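How to sort a box of screwdrivers
By Keisha Holloway
Updated 2 Mar 2024

Most of us own more screwdrivers than we think. They collect in kitchen drawers, coat pockets and the bottom of the toolbox, and the one you need is always underneath. Sorting them takes less than an hour and needs nothing you would have to buy specially.

What you need
A flat surface you can clear completely
A caddy or tray with upright sides
A second tray with compartments, for small items
A dry cloth
A marker and some masking tape

Step 1. Empty everything out
Tip the lot on to the table and spread it out so that no tool lies on top of another. Check the shed and the car as well. When I did mine in December I found 59 screwdrivers, and 7 of them were the same size.

Step 2. Wipe and check
Wipe each handle and shaft with the cloth. Look closely at the tip. A cross-head with rounded edges will slip and chew up the screw, so put it aside. Flat blades can be filed square again if the damage is slight. Throw out any with a split handle.

Step 3. Fill the caddy
Keep the caddy for the screwdrivers you use every week. Stand them upright along one side, handles at the top, and leave the rest of the space free. Different coloured handles help, as you soon learn which is which. 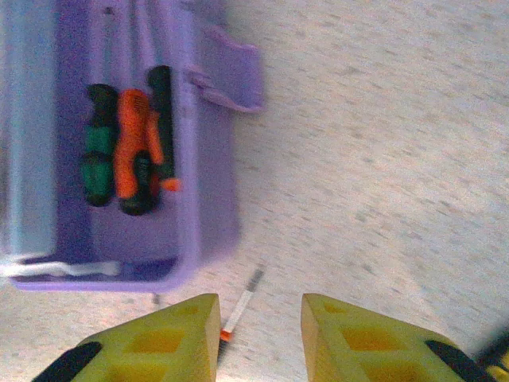 Screwdrivers standing side by side in a purple caddy.

If all your handles look alike, wrap a bit of masking tape round each one and write the size on it.

Step 4. Use the second tray
Put bits, fuses and spare screws in the divided tray, one kind to a compartment. Gavin Dow, who runs the Kirau repair mornings, keeps his two trays next to each other at the back of the bench so the front stays clear for laying tools out. I have copied him and it works well.
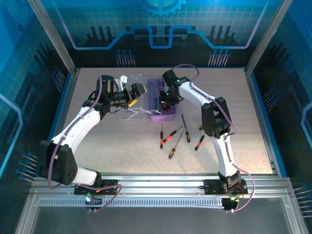
Step 5. Deal with the leftovers
Duplicates in good order can go in the car or to a tool library. Anything you have not used for a year can be stored in a labelled box on a high shelf.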